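Does a Donation Box Do Any Good? A Report on Secondhand Giving at Prutelwood

Final report, Community Studies project

March 14, 2022

When our class picked topics in January, I chose the toy and clothing drive that the Prutelwood student center holds every winter. I had given to it myself and felt good about it. I wanted to know if the feeling was earned. Most of what gets written about drives is written by the people who run them, and it tends to count what came in. Very little of it follows the stuff out the door.

What the drive claims

The flyer says that 1,184 items were "given a second life." I asked how the number was reached. It comes from the sign-in sheets at the drop-off table, where donors write down how many things they brought. So it is a number of things handed over. A sock with no partner would be in there if somebody wrote it down. I don't think the organizers are lying, but "given a second life" is a big phrase to hang on a sign-in sheet.

From the student center, the donations go to two places. Clothes go to Grultov, a thrift shop near the bus depot. Toys, bedding and small household goods go to the Morkance family center, which lets parents pick things out for free.

What I did

I spent two afternoons at Morkance, sorting and taking notes, and one morning at the back door of Grultov. I also handed out a short survey to donors and got 104 back. That is better than I expected, though people who fill out surveys about giving are probably the ones who like to talk about giving.

Soft toys were the hardest category. They are cheap to buy and take up a lot of room, and many places won't accept them used at all. They also make up a lot of what families have on hand when a flyer asks for "gently loved" things. Three of them can fill most of a carton that would hold a whole shelf of paperbacks.
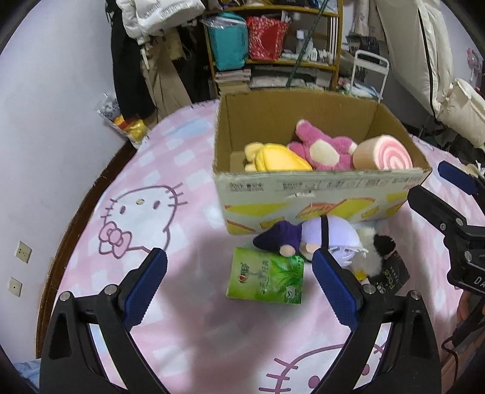
One parent at Morkance told me the sorting rules were too fussy, and that her kids would have been glad of plenty of things she saw go in the discard bin. She said a toy that needs a wash is still a toy, and she owns a washing machine. I had no good answer to that. The rules are there to protect the center, and I'm not sure anyone asked the families what they would put up with.

What I found

The survey answers were less noble than the flyer. Asked why they gave, most donors checked "needed the space." Far fewer checked "wanted to help a family." I don't hold that against them – a clean coat is warm whatever the reason it left the closet – but it does explain some of what turns up. I saw a board game with no board and a lamp with no cord.

At Grultov, the clothes that don't sell are baled and sold on by weight. The shop could not tell me where the bales end up. The one study I was assigned on this, a chapter by Deák, argues that most drives simply move the job of throwing things away from one household to another. I thought that was too harsh when I read it. After the morning at the back door I think it is partly right about clothes. I am less sure about toys, where at least a child gets to pick.

Limits

Two afternoons is not much. I went in a slow stretch after the holidays, and the shelves may look different in the fall. I also have no way to follow an item home, so I can't say if anything I saw chosen got used.

Suggestions

The drive should count what is taken and print that number too, even if it is smaller. Morkance should ask parents about the sorting rules. The flyer should list what is not wanted, in type as large as the rest. I would still give to the drive next year, but I would call Morkance first and ask what they are short of. When I asked in person, the answer was twin sheets and winter boots, and neither one was on the flyer.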